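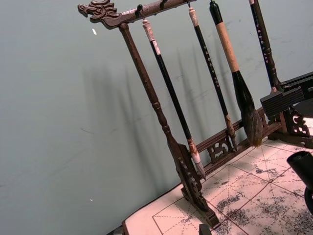

Moura Tabletop Kit: Frequently Asked Questions
Last updated 2025-12-25

We get a lot of mail about the kit, and plenty of it is better than what we wrote in the manual, so this page keeps growing. If your question isn't answered, write to us through the contact form. Akinyi Mwakalinga reads everything that comes in and passes the tricky ones down the hall.

What is Moura?

Moura is a single-arm kit for teaching and recording small tabletop tasks. You get the arm, a two-finger gripper, a wrist camera, a table clamp, a power supply and our recording software, Clakel. You guide the arm by hand through a job, Clakel saves the motion and the camera view together, and you can play it back or train on it.

What kind of tasks is it good at?

Light, fiddly ones! Picking up, hanging, sorting, placing, turning things the right way around. Our favorite at the moment is the brush rack task: calligraphy brushes on small hooks, over a sheet of practice grid paper. A slim shaft and a big, full brush head ask for very different grips, and the carved wood gives the camera plenty of detail to look at. Lyle Ferreira set it up for a June workshop and we've been hooked ever since (sorry).

Can it actually write with a brush?

It can hold one and follow a path, and people have had great fun with that. We don't sell it as a writing robot, though. The arm has no force sensing in the wrist, so brush pressure comes down to how well you set the height. Expect blotches.

How much can it lift?

273 grams with the standard gripper, measured at full reach. Closer to the base it will manage more, but please treat 273 as the limit.

Do I need to know how to program?

Not to record and play back. For training your own models you'll want some Python. The sample projects are short and have comments on nearly every line - Olanrewaju Onyeka wrote them, and he is very patient on paper.

How many recordings do I need?

For a simple pick and place, start with 50 and see how it does. Hanging something by a loop takes a lot more. Our own shared set for rack tasks has 2545 recordings in it and still has trouble with hooks that sit close together. You can download it from inside Clakel, under Shared Sets.

Does lighting matter?

Yes, more than most people expect. Long shadows on a plain wall can confuse a model trained under flat light. Either keep your lamp in one spot for the whole session or move it around on purpose so the model sees some variety. Both approaches work. Moving it once halfway through is the one that causes grief.

The gripper marks my wooden objects. What can I do?

Fit the soft finger pads from the small parts bag. They press on over the tips. Also check the closing force in Settings, which ships a little high for delicate things. For carved or turned wood we go down to level 2 and work up slowly.

Can I use a different gripper?

Any gripper with the Fendier quick mount will fit. You'll have to enter its weight in Clakel, and it comes off your lifting limit. Suction heads work too, but we haven't tested them much.

My playback drifts after a few runs. Is the arm faulty?

Probably not. Check the table clamp first, then run Home from the main menu. If the arm is still off by more than a finger's width, send us the log file and we'll take a look. Hendrik Verstraete handles repairs and usually answers the same day.

Where do you ship, and how long does it take?

We ship to 11 countries, all listed at checkout. Kits are put together to order at our shop in Mistov and go out within two weeks. Spare pads, cables and clamps leave much sooner.

Do schools get a discount?

They do. Write from your school address and mention how many arms you need. We also lend kits for a term when we have any on the shelf.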